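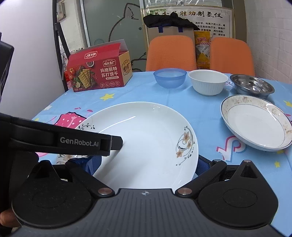 Recording a Four-Song Folk EP in a Practice Room
Music Production II, final report

Our group set out to record the songs we wrote last semester under the name Orimwood, using only what the department lends out. We had 30 hours of booked time in the Sugden practice rooms, 2 condenser mics and one very squeaky piano stool (you can hear it on track three, and we decided we love it).

The songs are "Flelholm," "Flistholm," "Slow Ferry" and "March." We started with "Flelholm" as it only has guitar and voice. Our first takes sounded boxy, so we hung blankets behind the singer and moved the guitar mic up toward the twelfth fret. What a difference! The low strings stopped booming and we barely needed any EQ, just a gentle cut below 80 Hz.

"Flistholm" was the hard one. We tried it to a click and it came out stiff, so on Tuesday we switched the click off and played it all together in one room. The fiddle bleeds into the vocal mic, which meant no fixing single notes later, but the chorus finally lifts the way it did when we wrote it.

Mixing took longer than recording. We ended up with 377 audio files, many of them called "new take," and next time we would label everything as we go. We would also book the room in the evening, when the brass band has gone home.

Stereo mixes and lyric sheets are in the project folder.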